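Notes from the two-handed collection work on Rellano, posted 17/11/2020. Posting them in pieces as I get through my logbook.

Target for the first set was 174 episodes of one task: move a lidded food container from the table to a rack and back, using two hand-held grippers. We have 174 recorded. How many are usable is a separate matter, see further down.

Why two hands. The one-handed set from September trained fine on boxes and cups, then fell apart on anything wider than the jaw opening. A policy can't learn a regrasp it has never been shown. So the new set has a second gripper in every episode, no exceptions.

Protocol, short form. Start with both grippers open and clear of the object. Approach. Contact with one side first, then the other. Lift together. Place. Open both. Back off a hand's width before ending the recording. Do not end it while a finger is still touching plastic.

Last point matters more than it looks. In the early episodes people stopped recording the moment the container was down. The trained policy learned to put the object down and stay there holding it. Correct imitation of bad data.

Sync first, always. Each gripper records on its own clock. We open and close both together at the start of a session and align on the closing edge. Neelam Tomar wrote the alignment script; it rejects a session if the two edges don't fit within 2 frames.

Clear plastic is the hard part. Depth is useless on it, so we went color only. Translucent walls pick up whatever is behind them, and the appearance changes with every few degrees of tilt. The lime-green parts are easier to localize than the clear base, and the model leans on them heavily. We know. Next set gets more lid colors.

Two views from the gripper cameras, same container task: 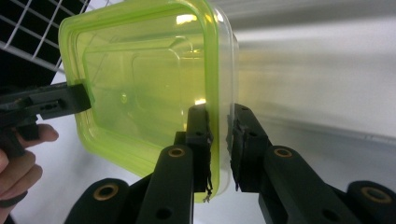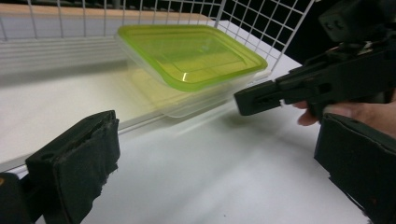

First view: container held by both grippers. Second view: container on the table, near pair of fingers apart.

Note on pinching the rim. With one pad on each side of the plastic wall you get a secure hold, but the wall hides part of the inner pad's contact from the model. We label these as rim grasps and keep them apart from side grasps. Mixing the two without a label gave us a policy that hovered between them and closed on nothing.

Foam pads wear. Edges fray, strands come loose, and a hanging strand shows up in the camera view as a thin moving object. I masked them in the first batch and then stopped. The deployed grippers will have worn pads too, so the model may as well see them. Replace a pad when it slips, leave it alone when it's only ugly.

Rejected so far: 40 of the 174. Main causes, in order: tracking lost during a fast tilt, early stop, operator's other hand steadying the container. The last one is a reflex and very hard to train out of people. If a bare finger touches the object, the episode is gone.

Tracking loss deserves its own post. A plain white table has very little texture for the pose estimator to hold on to. The wire grid at the back helps when it is in view and hurts when it isn't, and repeated squares can be matched one cell over. You then get a clean-looking trajectory with a jump in it the width of a cell. Check for steps in velocity as well as total drift.

Archana Dwivedi asked whether we should add printed markers to the table. We tried it on a small batch. Tracking improved, and the policy then did worse with the markers taken away. Markers on the back wall only is the current compromise. Not convinced by it yet.

Operator speed. I asked for slow and smooth and got slow and hesitant. Pauses in mid-air are poison for cloning - the model reproduces the pause and sometimes never leaves it. Normal working speed, practiced beforehand, gives better data than careful speed. First 50 episodes have the pauses in them. I trim these where the velocity is near zero with no contact and leave the contact pauses in.

Storage, for those who asked: one folder per episode, one video per gripper, one file for jaw width and pose, one line of text for the instruction. Session calibration is copied into every folder. Wasteful, and it has saved me twice.

Open items. Lid removal as a separate task, pending a decision on how to label the moment the seal lets go. A cooler for the recording unit. A better rule for what counts as "placed" when the container is touching the rack but still tilted.

Retraining on the filtered set starts tonight. Will add the success numbers to this thread when the evaluation runs are in.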